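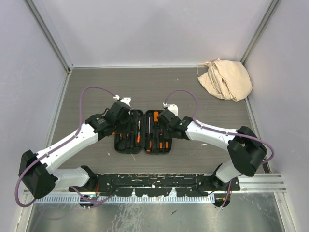
I was on episode 11 of Fang when my aunt's house decided to lock me in. Okay, my house. I'd owned it for one whole week by then, a skinny brick place on the hill in Rulon with bad pipes and a TV the size of a door, and I'd spent most of that week on the couch watching other people inherit worse. Fang is the one with the wolf family who run a ferry company, if you missed it, and I will defend it to anyone (except season two, which was a mess). So there I was, feet up, black tool case open next to me, crumpled beige cloth bag tossed in the corner, very much not fixing the sink, when the front door went clunk.

I tried the handle. Nothing. I tried the back door and the kitchen window and then, because I'm me, I said "hello?" out loud like every dead girl in every pilot ever made.

"Finally," said the TV.

On the screen the ferry captain had stopped in the middle of a sword fight. She was looking right at me. She had my aunt's nose!

"Dorottya Fodor," she said, "you have 80 minutes. Where did you put the key to the Lendolel?"

Now, I'd watched enough of this stuff to know that you never say "what's a Lendolel?" It wastes a whole scene. So I said, "Somewhere safe," and folded my arms, and tried to look like somebody with a somewhere safe.

"Good. The Doralex are already at the bridge."

"How many?"

"352."

I sat back down. Behind her the whole crew was watching me too, even the guy who'd been stabbed before the credits – he gave me a little wave. My aunt used to call me every November and ask if I'd learned to swim yet. I always figured that was just her way of making conversation.

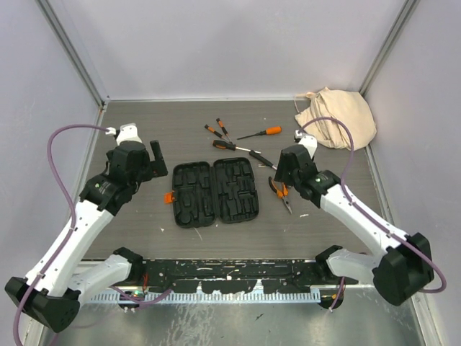
*The case, open. No key.*

I checked it anyway, every slot and every pocket, running my thumb along the plastic. Then I turned it over and shook it. Then I went and got the cloth bag.

"Is it in there?" said the captain.

"Give me a second."

"You don't have many of those."

Out on the hill the streetlights were going off one at a time, starting from the bottom. I stuck my arm in the bag up to the elbow, and something in there, very politely, took hold of my hand.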